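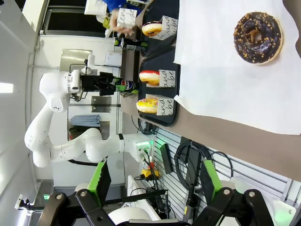 Last updated 2025-11-21. Replaces the earlier FAQ, which answered six questions, four of which had been asked by management.

# Arms on the Snack Tables: Staff FAQ

This page is for everyone at Drimard who sets, serves or clears a snack table. The first arms go live at the Zamora building in February. If your question is missing, write it on the sheet in the break room. Questions about the coffee will be ignored, as they always have been.

## Jobs and hours

**Am I being replaced by an arm?**

No. All 181 counter positions stay on the books through next year, and that is in the written agreement as well as on the poster. After next year the agreement gets renegotiated, and we won't pretend to know how that goes. If you want the exact wording, ask your shift lead for the signed copy. The poster has been shortened to make room for a picture of a gear.

**Will my hours change?**

Some will. The early setup shift at Zamora drops from four people to three, and the fourth moves to the mid-morning run. Same pay band, later alarm clock. Two people have already asked for the move and one has asked very firmly to be left alone. Both kinds of request go on the same form.

**Do I get paid for the training?**

Yes, at your normal rate, including the part where you sit in a chair and wait for the thing to restart.

**Can I refuse to work next to one?**

You can ask for a table without an arm while there are still tables without arms. Put it in writing before the February schedule is posted. You don't need a doctor's note, and "it looks at me" has been accepted as a reason.

## The work itself

**What do the arms do?**

They pick things up and put them down. That covers cans, donuts in their paper and, on a good day, an empty tray. They don't chat with guests, refill the napkins or notice that somebody's birthday is being celebrated in the wrong room.

**So what is left for me?**

Laying out the table, folding and placing the papers, checking the donuts, loading the trays, and deciding what counts as presentable. You also handle everything soft, sticky or crumbly that has gone wrong, which longtime staff will recognize as the job they already had.
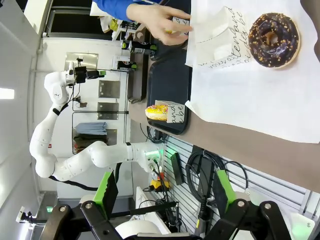 *Chocolate donut on the sheet, sprinkles on the tray, and a hand at the corner of the folded paper.*

**Do the donuts have to be placed in an exact spot?**

On the tray and clear of the rim is close enough. Please don't measure. One table lead started using a ruler during the trial weeks and the rest of the shift has not forgiven it.

**Can it tell a sprinkled donut from a plain glazed one?**

Usually. Heavy icing is harder, and anything with chopped nuts on top gets a slower, more careful grip. If it goes for the wrong flavor, let it finish, then swap the donuts by hand. Guests are told this may happen. They tend to enjoy it more than we would like.

**What about cans?**

Cans are its best subject. Short ones and tall ones are both fine. Don't hand a can directly to the gripper, however politely it seems to be waiting. Set the can on the table and take your hand away.

**It has stopped in midair. What now?**

Leave it there. Press pause on the Clomum tablet, wait for the tablet to confirm, and call the floor tech. Do not take the food out of the fingers. Serve from the other tray in the meantime and, if a guest asks, tell them it is paused. "Thinking" has been going around as an answer and has led to long conversations at the counter.

**Who gets blamed when it drops something?**

The drop is logged against the machine. You wipe the table, you press "dropped item" on the tablet, and that is the end of it. Drops don't go in your file. We had to ask for that twice, so we are repeating it here: drops don't go in your file.

## Clothing, gloves and tongs

**Do I still have to wear gloves if the robot is doing the touching?**

Yes. Gloves and mask at the table, same as before. The food rules were written for people and nobody upstairs has plans to relax them on your behalf. Change gloves after you touch the tablet, the cables or any part of the arm.

**Are we keeping the tongs?**

We are keeping the tongs. An early plan had them going back into storage. That plan met the first tray of soft glazed rings and was withdrawn.
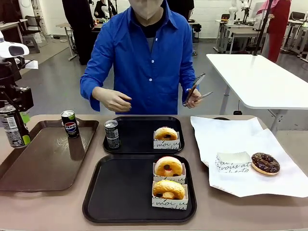 *White gloves, serving tongs, and glazed donuts in their paper boxes.*

**Can I wear my own shirt?**

If it has sleeves you can roll and nothing hanging off it. No lanyards, no scarves, no loose cuffs near the grippers. The long lanyards handed out at the kickoff meeting to celebrate the project should be left in your locker.

## Watching and being watched

**The arms have cameras. Are they filming me?**

The cameras point at the table so that the arm can find things on it. Your hands and sleeves will be in the picture, and sometimes more of you. Under the agreement, recordings can't be used for discipline, for timing breaks or for settling who left the lid off. They are kept by Pluvden, the company that installs and services the arms, and you can ask to see anything you appear in. So far the requests have come from people who wanted to see the donuts.

**Is it measuring how fast I work?**

It logs its own speed. Clomum also records when a table is marked ready, and that time stamp used to be a pencil mark on a clipboard. We've asked for table times to be shown by site only, without names. That point is still open and will be updated here when we have it in writing.

**Will I be compared with it?**

By guests, all day. By your manager, no.

## Training

**How long is it?**

Two sessions. The first covers the tablet, the pause button and where to stand. The second is at a live table with real trays. Wear shoes you can drop icing on.

**I've never worked with a machine smarter than the dishwasher.**

The dishwasher has more buttons. You'll manage.

**Is there extra pay for table leads who learn the restart procedure?**

We proposed it. Drimard called the proposal "interesting," and talks continue. Until there is an answer, restarting belongs to the floor tech and you are within your rights to stand there holding the tongs.

**Do we get to name the arm?**

Each site may submit one name. Names of current managers will be returned to sender.

**What happens to the leftover donuts?**

Same rule as always: they go to the break room after the last service, first come, first served. The arms are not on the list.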